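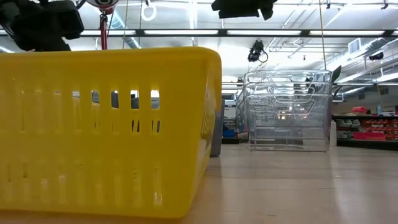
Yellow basket and clear stack on the bench, Garell trial station.

Minutes, equipment review, Poststead site, 30th December

Held on a Sunday, a scheduling decision that was noted and will be noted again.

1. Garell basket-handling kit. The offer stands at 14 months' lease, with gripper fingers included and patience sold separately. Sugden's rival quote came in on one page, most of it letterhead. Deferred to January.

2. Trial terms. Garell proposes 100 picks per basket type. The meeting wanted 2000, then remembered who would be logging them – 100 agreed. Clear plastic to be scored apart from colored, as the brochure is oddly quiet on the subject.

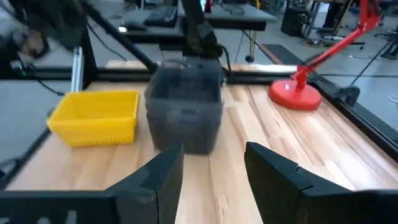

Dimasa asked whether the service contract covers finger replacement or only the visit to confirm that fingers need replacing, and said the last supplier had charged for both. Garell to answer in writing.

3. Training. Two half days offered. Accepted, provided they are different half days.

4. Any other business. The heating. Carried over from last time.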